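**Thread: GGT cutoffs and the fibrosis panel – is Brumeo's reflex rule defensible?**

**tmasanja_lab** (Mwangi Masanja)

We switched our liver panel to the Brumeo reflex protocol in January. ALT above the upper limit triggers an automatic FIB-4 calculation, and a FIB-4 above the lower cutoff triggers elastography referral. My question concerns the ALT step. The site at Andarby uses the analyzer vendor's reference range, and I think it is too permissive.

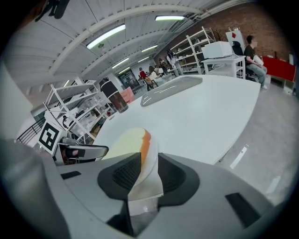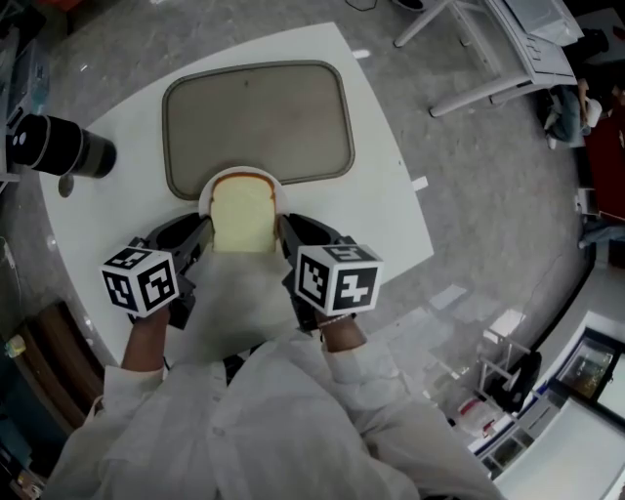
Data so far: 2790 adult panels after exclusions (known viral hepatitis, pregnancy, inpatients). The exclusion for alcohol use relies on the request form, so treat it as weak. I can rerun the extract with other filters if someone proposes a sensible one.

Specific points:

1. Should ALT limits be sex-specific in a reflex rule?
2. Does gating FIB-4 on ALT make sense at all, given that ALT can be normal in advanced fibrosis?
3. Is GGT worth adding as a second trigger?

---

**parenchyma**

On 2, no. ALT tends to fall as fibrosis advances, so an ALT gate drops part of the group you want to find. ALT is also in the denominator of FIB-4 (as a square root), so for a given age, AST and platelet count, a lower ALT gives a higher score. Your gate selects against high scores.

Gate on metabolic risk instead: type 2 diabetes, or obesity plus one other factor. Calculate FIB-4 on all of those regardless of enzymes.

---

**kostiuk_fan**

> Gate on metabolic risk instead

Fine in a clinic. The lab does not have the risk data. Half of our request forms say "LFTs" and nothing else. HbA1c is the only metabolic marker we can see reliably, and only when it was ordered in the same period.

We run the Kostiuk middleware and it can look back at prior results, so we use HbA1c in the diabetic range within 3 years OR raised ALT. Not elegant, but it can be automated.

---

**tmasanja_lab**

@kostiuk_fan What does the look-back do when the patient has had two identifiers merged? Our Grelent LIS keeps the older results under the retired number and the query misses them.

---

**kostiuk_fan**

It misses them too, unless the merge was done before the nightly sync. We fixed it with a lookup table. Ugly. PM me and I'll send the structure.

---

**h.portal**

I disagree with parenchyma on practical grounds. FIB-4 on everyone with a risk factor produces a large indeterminate group, and in patients over 65 the lower cutoff has poor specificity. If you remove the ALT gate you must also apply the age-adjusted cutoff (2.0 in place of 1.3), or the elastography list becomes unmanageable. Ours went from a wait of 8 weeks to more than twice that before we changed it.

Also, below 35 the score performs poorly and I would suppress it.

---

**parenchyma**

No objection to the age-adjusted cutoff. I assumed it. A long waiting list is still a capacity problem, and it doesn't make ALT a valid gate. If capacity is the limit, put a second blood test (ELF or similar) between FIB-4 and elastography.

---

**h.portal**

Which costs more per patient than FIB-4 by a wide margin, and someone has to fund it. We asked and were refused.

---

**bile_duct_tape**

On 3: I would leave GGT out as a trigger. It is sensitive but moves with alcohol, enzyme-inducing drugs such as phenytoin, cholestasis and body weight. Useful for interpreting a raised ALP, poor for starting a cascade.

On 1: yes, sex-specific. A single limit derived from a mixed population under-calls women. Check how the vendor's reference group was selected, too. If nobody screened it for steatosis, the upper limit is inflated by the very disease you are looking for.

---

**tmasanja_lab**

The vendor insert gives age and sex, and "apparently healthy." No BMI, no imaging. So inflation is likely.

Plan for the next version of the rule:

- sex-specific ALT limits
- HbA1c look-back as an alternative trigger, following kostiuk_fan
- FIB-4 cutoff of 2.0 from age 65, no score reported under 35
- GGT not used

Item 2 stays open. I will pull the normal-ALT group with a platelet count and AST on the same sample and see how many clear the cutoff.

---

**parenchyma**

Check AST sample age first. Delayed separation and mild hemolysis push AST up, and a small shift matters near 1.3. If your courier samples sit overnight, exclude them.

---

**tmasanja_lab**

Collection-to-receipt time is in the extract. I'll cap it at 9 hours and filter on the hemolysis index as well.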